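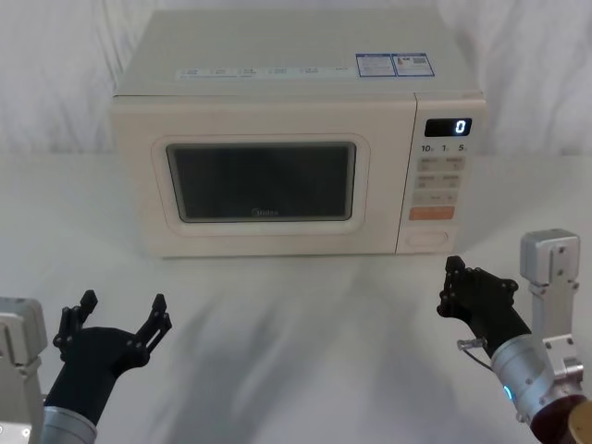
Sirodix two-arm gripper evaluation kit

Black multi-fingered grippers, supplied as a pair, for comparison trials on household appliances. Typical tasks: door-release buttons, keypads, handles.

Grip force: 70 N max. per hand
Repeat trials per task: 1000, logged
Control: Bekico controller, one per arm
Finger sets: 3 (standard, narrow tip, padded)
Changeover: over 10 minutes per hand, recalibration included

Padded tips are not recommended for flat keypads. Arms and appliances sold separately. The Clorkham wrist adapter ships from May.

Spec sheet revised 1/6/19.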